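Runham Shared Workshop – Gripper Build, Notes for Session 3
Instructor: Hạnh Phí

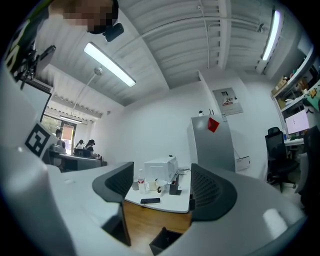
Finger alignment comes before any wiring. Close the fingers by hand and check that the inner faces meet along their full height. A gap at the tip usually means the linkage is one tooth off. Reseat it and repeat.

Set the travel limit to 74 mm in the Kernix config file, then cycle the fingers six times and log the end position each time. Spread should stay under 2 mm. If it drifts, check the set screw – it loosens on new shafts.

Fix the marker last, on a clean surface. Do not move it after calibration.

For next session: read Gidey's notes on backlash, sections 2 and 3, and bring your logs.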